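# The Ferry Money

The letter from the Pumlow ferry office came in March, folded in three, with the old company stamp on it. Baiba Rimkutė read it standing up. It said her late aunt had held a deposit with the Plallport line, that the line was closing, and that the deposit stood at 473. It didn't say 473 what.

She put it on the kitchen counter and made soup.

Marius Ursu came up from the flat below at six. He'd lived under her aunt for years and had kept on coming up after the funeral, first to bring back a pot and then without a reason. He read the letter twice and held it to the light.

"They used tokens," he said. "Before the coins changed. You bought them in a roll and rode them down."

"So it's 473 rides."

"On a boat that stops at the end of the month."

Baiba put a bowl in front of him. Her aunt had never liked the water. She got sick on the footbridge at Gastov if the river was high. Baiba had taken her across to Plallport once, when she was 12 or 13, and her aunt had sat below the whole way with her coat over her head.

"Did you ever see her go down to the boat?" she asked.

"No."

"Did she ever say anything about it?"

"She said the ticket man was a thief."

He ate the soup. The rain had started again and the gutter was running over by the window, the way it did whenever the wind was from the west. Baiba said she would go down on Sunday and ask.
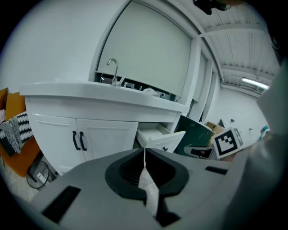
The office opened at ten on Sundays. She was there early and waited under the roof with a man who had a bicycle and a woman with two bags of onions. When the shutter went up, the clerk turned out to be a boy, eighteen at most, in a sweater too big for him. He took the letter to the back and was gone long enough for the other two to get annoyed.

He came back with a ledger. It was the tall kind with a cloth spine, and he had his thumb in it.

"It starts with 500," he said. "Paid all at once. Then it goes down."

"Who used them?"

"It's only marked with a letter. K, K, K. All the way down the page."

Baiba looked. The letter was written in different inks, and the hand changed partway down. The dates were always in the same week of the year. Some years had one K and some had two. The last was from the autumn before her aunt died.

"Can I have the money?" she asked.

"It's not money. I can give you the tokens." He looked at the woman with the onions, who had put her bags down. "Or you can sign them over to somebody. You've got till we close."

She asked him for 4 of them. He counted them out of a drawer and wrote it in the ledger, and after a second he put a B next to it.

## Across

She went home and told Marius about the K. He was fixing the hinge on his door and didn't stop.

"Kļaviņa," he said.

"Who's that?"

"She taught at the school here. Then she lived over in Plallport with her brother. She and your aunt shared a room when they were girls, before either of them had anything." He tried the door. It still caught. "There was a fight. I don't know over what. It was before I came."

"You could have told me that on Friday."

"You didn't say K on Friday."

She sat down on the stairs. She worked out what a roll of tokens would have cost, the old price, on what her aunt made at the laundry. It would have been most of a winter. Her aunt had worn the same brown shoes for as long as Baiba could remember, and had them resoled by a man who did it badly because he did it cheap.

"Did she ever come here?" she asked. "Kļaviņa?"

"There was a woman who came in the fall," Marius said. "She'd stand across the street by the bakery. I took her for a relative of theirs. One time I asked if she wanted something, and she said no, she was waiting for the boat."

"The boat's down the hill."

"I know where the boat is."

He got the door to close and opened it again to be sure. Then he put the screwdriver in his pocket and asked what she was going to do with the tokens.

"Two over and two back," Baiba said. "If you want to come."

He said he'd have to find his good coat.

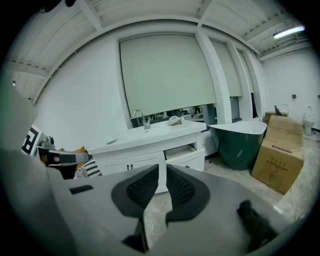
## Plallport

The crossing took 40 minutes. The man at the gate dropped their tokens in a tin without looking at them. Marius stood at the rail the whole way and Baiba sat inside by the heater. She didn't feel sick, but she kept her coat on her knees.

The house was the third one past the chapel. They knew that from the woman in the post office, who had also told them to knock hard. A tall old woman opened the door. She had a dish towel over one shoulder and she looked at Baiba's face, then at Marius, then back.

"You're the niece," she said.

"Yes."

"You've got her forehead. I saw the notice in the paper. I didn't think I should come." She moved the towel to the other shoulder. "Did she send you?"

Baiba had the letter with her and she held it out. Kļaviņa didn't take it. She seemed to know the stamp.

"I used to tell the man I'd pay," she said. "Every time. He'd say it was paid."

Behind her a kettle had started, and she let it go on for a while before she turned around and went in to it. She left the door open. Marius wiped his feet, and then Baiba did.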